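Section 4: Opening, Loading and Closing the Box

Applies to the Drirkar carry box, hinged-lid model, item 619. Read Section 3 (Unpacking and First Wash) before starting.

4.1 Before you open the box

1. Place the box on a flat, level table. Keep the whole base on the tabletop, clear of rounded corners and cable holes.
2. Turn the box so that its front wall faces you.
3. Fold the carrying handle down. The handle must not be upright when the lid is moved.
4. Check that there is room for the lid to tilt back fully.

CAUTION: Do not open the box while it is hanging from the handle.

4.2 Opening the lid

1. Hold the body of the box steady with one hand.
2. Pull the lower edge of the clasp outward until it releases from the lid. Use a fingertip, not a tool.
3. Release any remaining clasp in the same way.
4. Lift the lid by its lip and tilt it back until it rests without being held.
5. Inspect the inside. Remove dust or crumbs with a dry cloth.

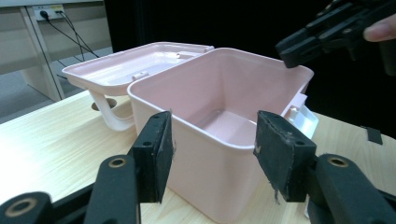

Figure 4-1. Box open, lid tilted back, interior empty.

Note: A clasp in the released position stands out from the rim. Keep sleeves and cords away from it during loading.

If a clasp is stiff, wipe the contact edge with a damp cloth and try again. Do not apply oil. Oil softens the clasp material and will mark paper and fabric stored in the box.

4.3 Loading

1. Put the heaviest items in first and spread them evenly over the floor of the box.
2. Stand bottles and jars upright. Pack a folded cloth between glass items.
3. Place small loose items in a bag or inner tray. The Skillico tray fits this model; trays for the tall model do not.
4. Stop loading below the rim. Nothing may touch the lid when it is closed.

The maximum load for carrying by the handle is 6 kg. For heavier loads, up to the shelf limit in Section 6, support the box from underneath with both hands.

CAUTION: Do not store hot containers, solvents or lit items in the box. Let cookware cool to room temperature first.

4.4 Closing and latching

1. Check that the rim is clean along its full length.
2. Swing the lid forward and lower it onto the body. Do not drop it.
3. Press down at the centre of the lid, then at each corner.
4. Look along the side of the box. The lid should overhang the body by an even amount, with no raised corner.
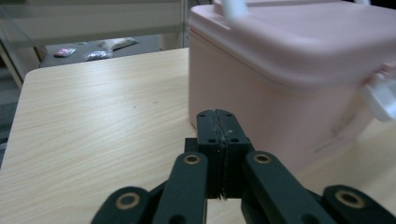

5. Hook the clasp over the edge of the lid and press its lower part inward until it clicks.
6. Repeat for the other side.
7. Lift the box slightly by the handle and confirm that the lid does not shift. Set it down again before moving off.

If the lid sits higher at one corner, an item is usually caught under it. Open the box and reload. Forcing the clasp shut over a raised lid will bend the hinge.

Note: Clasps are rated for 1000 open-and-close cycles. Replacement clasps are supplied in pairs under the Wieczorek spare parts list, Appendix B.

4.5 Stacking

1. Stack closed and latched boxes only, with handles folded down.
2. Place the heaviest box at the bottom.
3. Do not stack more than 4 boxes.

Section revised November 18, 2025. Checked by Asger Ragnarsson.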